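Notice period (employment)
July 5, 2022 – by Jeanie Geddes 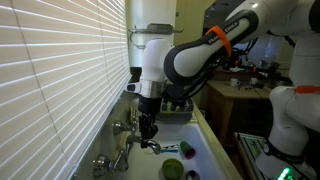
Workplace Terms Team, Groserard

A notice period is the time between the day an employee resigns or is dismissed and the last day of work. Its length is normally set in the contract. Two weeks is common for hourly staff, while senior staff may owe a month or more.

Some employers pay the employee for the period and end the job at once – this is called pay in lieu of notice. Unused vacation may be paid out or taken during the period, depending on local law. Notice is usually given in writing and dated.

133 shares | 2 comments

Related articles
Exit interview
Garden leave
Letter of resignation
Severance pay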